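Batteries, again

February 25, 2024

Quick one tonight, I have to be up at five and the van isn't loaded.

So the wireless receivers. I said in the last post I'd stop complaining about power and then I went and did a two day shoot in Clendton with four channels running and here we are. Ran out of charged cells before lunch on day one. My own fault mostly. I'd packed the old brick, the one that says it's full when it's nowhere near.

What I bought after: the Fleklow distribution box, the small one. 426 dollars with the cup and two cables, which hurt. One battery feeds the mixer, both receivers and the timecode box. Weighs next to nothing. The knob on top is stiff and I like that, my last one switched itself off against my jacket in the middle of a take and I had to put my hand up in front of everybody. Never again.

Things I don't like. The outputs are too close together so the right angle plugs fight each other. The manual is one sheet, folded, and half of it is about the warranty. And the meter only gives you volts, not time left, so you're doing sums in your head while the director is talking to you.

Ran it at home before trusting it. Everything on, receivers hunting, mixer feeding headphones. 163 minutes on the small battery before the warning light. Fine for an interview. Not fine for a factory day where you can't get back to the cart.

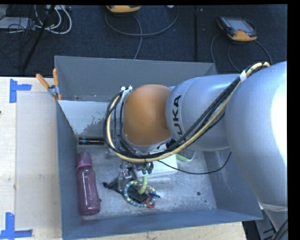

Make your own cables if you can solder at all, was the comment from Twal on the last post, and don't buy the thin coiled ones because they pull out of the socket every time you bend down. Fair. I've got a bag of connectors somewhere and no excuse. I did make one on Thursday's - no, skip that, it was a mess, I wired the shell backwards and was lucky I checked it with the meter before pluging it in. Check polarity. Every time. Even when you made it yourself, especially then.

Where I've landed for now: two big batteries, one small for walking around, and a sleeve of AAs in the side pocket for the transmitters. Those still eat AAs and I'm not replacing them this year. I get the rechargable ones from Clotden, 44 dollars for the big pack, and I mark each set with colored tape so they stay together. Mixed sets die early. Took me years to stop doing that.

Bag is heavier by a bit. Harness needs to come up a notch. I'll write about the harness in May when the busy stretch is over, the waist strap is going and I have opinions.

OK, van.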